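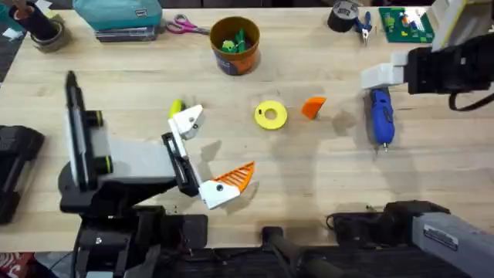 Handach Rebounder 200: six weeks in a high school gym

The Rebounder 200 is a ball-return machine for basketball shooting practice. It consists of a net that stands under the rim, a hopper at the base, and a motorized arm that passes the ball back out to a set spot on the floor. We ran it with the boys' and girls' varsity teams at Urquhart from the start of June, mostly in the morning before open gym.

Setup

The base rolls on four casters, two of them locking. Raising the net takes two people the first few times and one person after that. The mast has three height stops. On our rim the middle stop left a gap on the left side wide enough for a ball to drop through, so we used the top stop for the whole test. The manual says any stop will do for a regulation rim. I disagree.

Power comes from a wall outlet. The cord is too short for a main court, and you will need an extension and a strip of floor tape.

Passing

You program up to nine spots on the arc and set a delay between passes. Accuracy to the wings and the top of the key was good. Passes arrived chest high and on the seams often enough that players stopped reaching for them. Corner passes were worse. The ball came in low, near the knee, and Rafail Economou, our shooting guard, had to pick it up off his shoe tops several times a session. Raising the launch angle one step fixed the height but slowed the pass.

The shortest delay is too quick for anyone working on footwork. Athina Zervas, who coaches the girls' side, settled on a longer one and left it there — her players were rushing the catch otherwise.

Jams

We had eight jams in six weeks. Most happened with an underinflated ball in the hopper. One was a real fault, with the feed wheel spinning and no ball moving, and it cleared after a restart. The machine stops itself when it senses a jam, and the reset button is on the back, where you have to crawl under the net to reach it. It belongs on the front panel.

Shot count

The display shows makes and attempts. It reads a make from a sensor below the rim, and it missed some soft ones that rolled in off the front. Over a 21-shot set it was usually right or one short. Good enough for tracking a player from one Wednesday to the next, less so for settling a bet.

Compared with the Vamura

Our old Vamura is slower, louder and has no counter, but its net folds in half the time and it fits through the equipment room door upright. The Handach has to be tipped.

Verdict

Buy it if you have a permanent corner of the gym for it and someone who will check ball pressure. Programs that pack up every night should look at the smaller model first. Replacement feed wheels are sold separately, and I would order one with the machine.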